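Notes pour l'intervention, atelier « recevoir chez soi », décembre, 14 h

Démarrer sans attendre les retardataires. Remercier Elīna Uibo pour la salle et Nurhan Güler pour le thé. Téléphones en silencieux, le mien aussi.

Intro : la table basse. Le meuble qu'on charge toujours trop. Demander à la salle : chez vous, l'apéro, il est posé où ? Laisser parler 3 minutes, pas plus, la dernière fois ça a débordé.

Point un, le verre. Joli, léger à l'œil, mais on voit tout à travers : le tapis, les pieds, les miettes. Traces de doigts. Un chiffon microfibre à portée de main avant l'arrivée des invités, pas pendant. Forme arrondie, irrégulière = pas de coins, pas de vrai alignement possible. Ne pas chercher la symétrie. Raconter le plateau de Laine Kalniņš (court !!).

Point deux, les bouteilles. Au fond, en rang, étiquettes vers les gens. Jamais devant, on les renverse en attrapant une olive. Les sodas sortis du frigo laissent des ronds, prévoir des dessous. Ne pas tout ouvrir d'un coup. Question qui revient toujours : carafe ou bouteille ? Réponse : bouteille si c'est gazeux, on passe a la suite.

Point trois, le fruit. L'ananas. Un petit, il fait déco tant qu'on ne l'a pas coupé. Assiette ronde, claire, unie, au milieu. Debout il tombe, couché il roule, donc choisir l'assiette avec un rebord. Le prendre par la couronne, ça pique un peu mais on a une vraie prise. Mûr : sentir la base, pas tirer les feuilles (Tsutomu Sugawara n'est pas d'accord, le laisser dire, il le dira de toute facon).

Découpe : à la cuisine. Jamais sur le verre. Insister.

Budget : rester à 5 euros par personne, boissons comprises. Fiche de courses à distribuer, Uldis Uibo a les photocopies.

Si le temps manque, sauter la partie serviettes. Si on a le temps : bougies, hauteur, odeur (pas de parfumées près du fruit).

Fin : leur demander ce qu'ils déplaceraient. Puis pause, retour à 15 h pour la pratique.
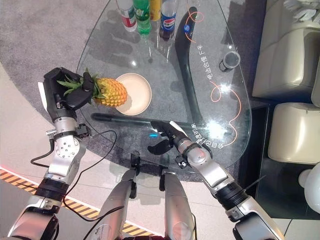 Table basse en verre, ananas et sodas.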